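Tag practice for the Gemham club

Get your first plate lined up before you touch the lid task! Open the Vultau jog panel, set the speed to 600 and bring the plate in slowly between the two tags.

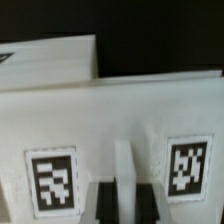 Plate held in the fingers, one tag either side.

If the panel loses a tag, back off and try again. 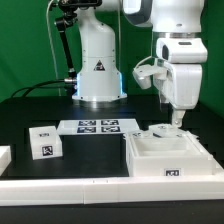
Lid placing is my favourite bit of the course. Load program 4 and stop with the fingers just above the open box, as they are with the lid lying on its rear rim, then check your height before closing them. Great fun once it clicks!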